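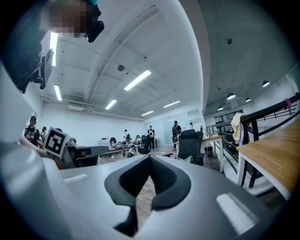
Open-plan office with exposed beams and ducts overhead.

How to Cut a Clean Edge Between Lawn and Flower Bed
By Tavion Tillman

Grass wants to live in your flower bed. It has wanted this since the day you dug the bed, and it works nights. You can buy plastic edging, which will stay put until the first hard frost and then rise out of the ground like a sea monster, or you can cut a trench edge with a spade and spend the savings on plants for the slugs.

I have a long border in Wusham that I recut every March. It takes a morning, plus an afternoon of walking stiffly.

What you need

A half-moon edger or a flat spade with a sharp blade
A garden hose, for marking curves
A dozen or so tent pegs
A plank to stand on
A wheelbarrow
A file

Sharpen the blade first. Most people skip this and then blame the soil. Clamp the spade, run the file along the existing bevel in one direction, and stop when the edge is as keen as a cheap kitchen knife. You're slicing turf, so there's no need to be able to shave with it.

Mark the line

Water the lawn the evening before if it has been dry. Lay the hose where you want the edge to go and let it warm up in the sun, or it will insist on keeping the shape of the reel. My hose covers 26 feet of border at a time, so I do it in stretches.

Go for long, lazy curves. Every tight wiggle is one you'll have to steer a mower around until you move house. Look at the line from an upstairs window before pegging it down. It will look wrong. Move it once, peg it, and go back outside before you get ideas.

Make the cut

Stand on the plank, on the lawn side, facing the bed. Push the blade straight down about 4 inches, rock it a little, and lift it straight out. Overlap each cut with the last one. Don't lever the handle back toward you yet, as that crumbles the lip you're trying to keep.

When the whole stretch is cut, step into the bed and come in from that side at a slant, so the two cuts meet at the bottom. The wedge of turf should lift away in strips. Shake the loose soil into the bed and stack the strips grass side down behind the shed, where they'll turn into decent loam in a year or be forgotten, depending on your character.
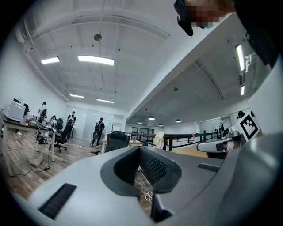
Josiane Baudry writes that on her sandy soil the lip collapses by June whatever she does, and that she now slopes the lawn side back slightly in place of cutting it straight down. I tried it on the driest corner of mine and she's right. On clay, keep it vertical.

Finish up

Pull any white, stringy roots you find in the trench wall. Those are couch grass, and each piece left behind is a new plant with a grudge. Keep mulch 2 inches back from the trench, or the blackbirds will fill it for you by breakfast.

Trim the overhanging grass with long-handled shears every other mowing. A string trimmer is faster and will also scalp the lip, beginning wherever guests are most likely to stand. If the trench silts up over summer, run the corner of a hoe along the bottom and leave the lawn side alone until spring.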